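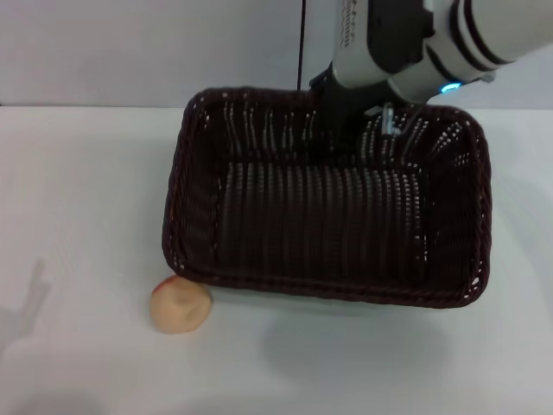 A rectangular basket in dark brown wicker, with the braided rim used across the Colthorpe range.

Jonalyn Castillo has specified woven storage at Parnton for 13 years, and she begins with the rim. "A braided rim takes the load when the basket is lifted," she says. "If it moves under your thumb, the strands below it will start to work out."

The walls of the Colthorpe are narrow vertical strands set close together, with small gaps that let light through. Castillo wants those gaps even. "Hold it up to a window. A wide patch of light means a strand has shifted – usually near a corner."

Rounded corners are slower to weave than square ones, she says, and they split less. Parnton rejected 23 baskets from its first order of almost 4000, most of them for corner faults.

On cleaning she is brief. "Soft brush, then a damp cloth. Dry it upside down, away from a heater." Dark interiors hide crumbs, so she lines any basket meant for bread or rolls. The liner she uses is a Fahmy cotton one, washed separately.

The next order is due in May.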